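Notebook, Kunport bench, August
Ernő Gulyás

In at 7:40, arm warm by eight. Today was the first full day on cloth with the new leader handles and I am very happy with them! The old ones had a dead spot near the closed end of the trigger, so every grasp in the earlier batches starts with a little stutter, and you can hear it in the motor if you stand close. The new ones close smoothly all the way. I did a few throwaway runs just to enjoy it.

State of the set before I started: 3770 episodes on disk, counting the Clikdale imports, which I still don't fully trust (their gripper width is logged in percent, ours in millimeters, and the converter was written in an afternoon, by me). By the time I stopped we had 94 more, all of them kept after a first look. I threw out the ones where I bumped the table or forgot to press the marker.

Morning went to views. Szilágyi wants the fixed camera and the wrist camera both recorded for every episode, full rate, no exceptions, and I've come around to it. The fixed one tells you very little about the cloth but it catches the fingertips from a direction the wrist camera never gets, and when the two streams drift apart you can line them up again on the moment the tips first show.

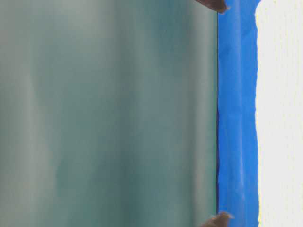 I also moved the sync check into the recorder itself. It used to be a separate script that you ran at the end of the day, if you remembered. Now it compares time stamps when you press stop and refuses to save if the gap between cameras is more than 40 ms. It refused five times today, all of them early, all of them right after I had plugged the drive into the same hub as the wrist camera. Drive is on its own port now. Please leave it there. I put a note on the hub as well.

Ran the Ellier policy at lunch on the last checkpoint, no retraining, just to see how it looks with the new handles' data not in it yet. It goes for the middle of the cloth nearly every time. It's a lovely smooth reach, and then it pinches up a tent of fabric and stands there holding it. You can't blame it, most of the older episodes start from a crumpled heap where the middle is a perfectly good place to grab. So the afternoon was all corners and edges, and I changed how I lay things out between runs: drop the towel, give it one pull in a random direction, and don't tidy it. If a corner folds over, good, leave it folded. 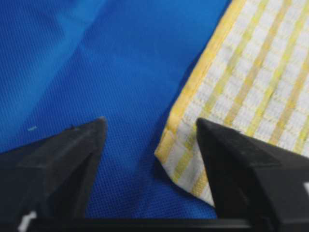 Corners are where I think the next real gain is, and I got a bit carried away with them after lunch. The approach I like best is slow: come in with the gripper open, stop short, look, then commit. I want the policy to see a lot of the stopping short. A start like the one with the yellow and white checked towel on the blue mesh is ideal for this, with a finger on each side of the question, the left one pointing at bare mesh and the right one over the folded corner. From there you can go for the flap or back off and take the plain hem, and I did both many times from similar starts so that the choice is in the data. I labeled them "flap" and "hem" in the notes field. If you record more, use the same two words, lowercase, or my filter will miss them.

One thing I noticed about my own driving. When I get tired I start closing the gripper before I've finished lowering it. It works often enough that you don't notice, but plotted out it's obvious, the last dozen or so episodes have the two motions smeared together. I kept them, tagged "late", and we can train with and without. Would love to see whether it matters.

The mesh is giving me ideas too. It's a second cloth under the first, so a sloppy pinch has something else to grab, and that's a mistake I would much prefer to teach it about now than find out about in September. Next session I'd like to do a run of pinches that pick up both layers by accident, followed by a proper release and retry. We have almost no recoveries in the set and they're fun to drive.

To do:
- retrain Ellier from the same checkpoint, new episodes only weighted double
- unit check on the Clikdale gripper widths before anybody merges
- second towel, plain, no pattern, so it can't lean on the stripes
- ask Szilágyi whether "late" should be its own split
- tighten the left handle, it works loose after an hour

Arm parked, power off, drive copied. Training job goes in tonight if the queue is short.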